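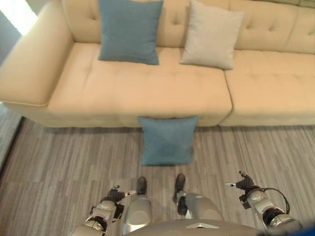

Section 4. Joining and Leveling the Sections

Read this section in full before moving the Kovham sectional into its final position. Two adults are required for steps 2 through 5.

1. Clear the floor area and confirm that the doorway and hall allow passage of the largest carton. Cartons are marked with the part number 438 on the short side.

2. Place each section on its back on a blanket or folded carton. Do not drag a section on its feet.

3. Screw the feet into the threaded plates by hand until they stop. Do not use a power driver.

4. Turn the sections upright and set them 24 inches apart, with the joining brackets facing each other.

5. Lift the section with the slotted bracket, move it against its neighbor, and lower it until the brackets engage.

Note: If the brackets do not meet, the floor may be uneven. Turn the adjusting foot counterclockwise to raise the low side, then repeat step 5.

6. Press down on both sides of the seam. The seats should remain level with each other.

CAUTION: Keep fingers clear of the brackets while lowering a section.

CAUTION: Do not lift a section by its cushions or by the fabric.

Sections bought before July use the older Prekport bracket – see Section 7. The two bracket types may not be combined.

Replacement feet and brackets may be ordered from Loteo Customer Service under kit number 133.

Revised 24 May 2022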